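**Thread: Psyllium vs. xanthan in a sandwich loaf, hydration question**

**bnygard** - 13 September 2010

Base recipe is 393 g flour blend (55 percent white rice, the rest tapioca and sorghum), 7 g instant yeast, 8 g salt, 6 g xanthan gum. I want to drop the xanthan and use whole psyllium husk instead. What I can't find is a clear figure for how much extra water the husk needs. One source says the dough should look like batter, another says it should hold a shape. Those are different doughs.

Pan is a Hotuvex 9 x 4, straight sides.

Bendik Nygård

---

**marit_s**

Start at 5 percent husk on flour weight, so 20 g for your batch. Hydrate the husk separately in all of the recipe water for ten minutes, then add the dry ingredients. Total water near 95 percent of flour weight. It will look too loose and then tighten as it sits.

Leave the salt where it is.

---

**crumbledore**

Disagree on 5 percent. With that much tapioca the crumb goes rubbery. I use 3 percent husk and keep a small amount of xanthan, 2 g or so. The two gums do different jobs: the husk gives you something you can shape, the xanthan keeps the gas cells from merging during proof.

Also, husk and powder are not interchangeable by weight. Powder binds faster and clumps if you look away.

---

**marit_s**

> With that much tapioca the crumb goes rubbery

That is the tapioca. Cut it to 20 percent of the blend and the problem is gone at 5 percent husk. I have baked it both ways. Keeping xanthan in defeats the purpose of his question.

---

**bnygard**

Tapioca is currently 25 percent, sorghum 20. I can move five points over to sorghum.

Second question, then. Bake time. My oven runs hot at the back and the Stamden mix I used to buy said 55 minutes, which always left a gummy line at the base.

---

**ovenrack2**

Gummy line is underbaking or slicing warm. Ignore the clock and use a probe. Pull at 208 F in the center, minimum. For a 700 g dough in a 9 x 4 that is usually past an hour at 375. For an 800 g dough, longer, and tent it with foil at 45 minutes.

---

**crumbledore**

208 is fine for rice-heavy blends. For sorghum-heavy I go to 210. And weigh the loaf before and after. If it hasn't lost at least 10 percent it isn't done, whatever the probe says.

---

**ovenrack2**

Weight loss depends on the pan and on whether you tented it. I wouldn't rely on it as a test for someone else's oven.

---

**marit_s**

Agree with ovenrack2. Here is what I do, start to finish, for 393 g of flour:

1. Whisk 20 g whole husk into 373 g water at 85 F. Rest ten minutes.
2. Mix the dry ingredients in a second bowl. Add 12 g sugar if you want color.
3. Combine, add 20 g neutral oil, and mix with a paddle on medium for four minutes. A dough hook does nothing useful with this.
4. Scrape into a greased pan and smooth the top with a wet spatula.
5. Proof until it is half an inch under the rim - no higher, it has no gluten to catch it.
6. Bake at 375 F to 208 F internal. Out of the pan right away, onto a rack, and off to the side of the counter for three hours before cutting. 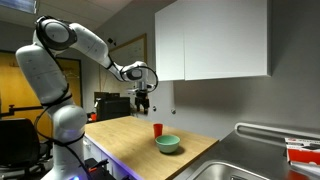 ## Results, two loaves

**bnygard**

Baked two on the weekend, same blend (20 tapioca, 25 sorghum).

- Loaf A: 5 percent husk, no xanthan. Domed, even crumb, slight purple tint from the husk. Flexible on day two.
- Loaf B: 3 percent husk, 2 g xanthan. Finer crumb, flatter top, dry at the edges on day two.

No gummy line in either. Both pulled at 209 F.

---

**crumbledore**

Purple tint is the husk brand. Try a blond one. I would still take B for toast.

---

**hanau_baker**

Has anyone frozen the 5 percent version? Last December mine cracked along the top after thawing, but I had it in there unsliced.

---

**marit_s**

Slice first, paper between the slices, toast from frozen.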